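Temba Hand Gripper Pair
Equipment for teaching household and back-room tasks to robot arms. Made by Turkton, Pesumberg. 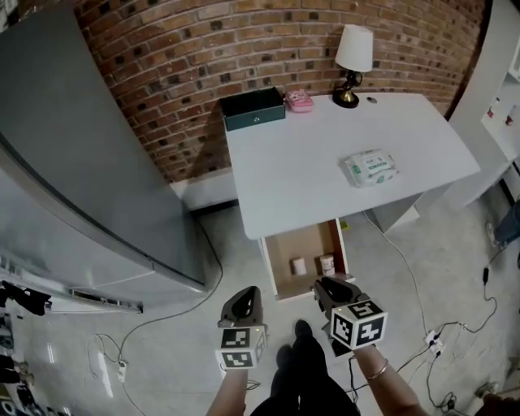
The Temba pair is a set of two hand-held grippers for workplaces that are moving part of their small-item work over to robot arms. A worker holds one gripper in each hand and does the job the way it is normally done: opening a drawer, taking things out, putting them back, closing the drawer. The jobs are recorded, and the recordings are used to train the arms. Each gripper has a jaw at the front and a white marker cube under it, printed with black square patterns. A green light sits near the top. The station needs no special furniture. A white desk with one drawer, a table lamp, a pack of wet wipes and a couple of small containers make a good first layout, with the containers standing in the open drawer within reach of both jaws.

What the pair is used for

Most customers start with drawer work, tabletop tidying and shelf restocking. These are the tasks that take up time in hotels, clinics, small warehouses and serviced offices, and they are hard to write down as fixed machine steps. A jar is never in quite the same spot twice. Showing the task by hand, many times over and with the objects moved between rounds, gives the training software the variety it needs.

The pair is not suited to heavy lifting, wet work or anything with a blade. Items heavier than 2 pounds should be left out of the recorded task.

What changes for staff

Workers who record tasks are still doing manual work, but it is a different kind. They sit or stand at one station, repeat a short job and reset the objects after each round. People who know the real job well tend to make the best recordings, so we suggest choosing from the staff who do it every day. Most are comfortable with the jaws after one shift. Picking up a small lid or a flat pack takes the longest to learn.

Repeating the same motion is tiring for the forearms. We recommend sessions of no more than 60 minutes, followed by a break or a change of duties. Two people can share a station and trade places, with one recording and the other resetting objects and checking the log.

Employers often ask what happens to these jobs once the arms are running. In sites we have supplied, the arms take over the plainest part of the work, such as moving known items between a drawer and a desktop. Staff keep the exceptions: broken packaging, unknown items, spills, and anything a guest or patient asks for in person. There is also new daily work in looking after the arms and recording more rounds when stock changes. Plan for those hours and put them on the schedule. Sites that left them as an extra duty had to come back and fix this later.

Tell staff before the first session what is being recorded, where the files are kept and who can see them. The Edik software that comes with the pair lets a worker delete a round before it is saved to the shared folder. It does not rank workers or report their speed by name.

Setting up the station

Allow a desk with clear space on top and enough floor in front of it for a chair or a standing worker. Leave room for the drawer to open fully. Keep power strips and cords off to the sides, away from the worker's feet, and tape down any cable that has to cross the floor. Even room lighting works best. The marker cubes must stay clean – a dry cloth is enough – and should not be covered with tape or labels.

Bracelets and watches may be worn if they do not touch the grip. Loose sleeves should be rolled up.

In the box

Left and right grippers, each with marker cube fitted
Charging stand and power cord
Spare jaw pads, 8 pieces
Edik software license for one station, 12 months
Printed quick guide

Power and care

A full charge lasts roughly a half shift of normal recording. The grippers can be charged in the stand between sessions. Replace the jaw pads when the surface looks shiny or small items begin to slip. Do not open the jaw housing. Repairs are handled by the Pesumberg workshop, and a loan pair can be sent out during the repair if you ask when you book it.

Ordering

The pair is sold as a set. Single grippers are available only as replacements for registered owners. Orders placed now ship in April. A half-day introduction at your site can be added to any order and covers setup, safe posture and the first recorded task. We ask that the workers who will use the station attend along with their supervisor.

Page last updated 22/03/2024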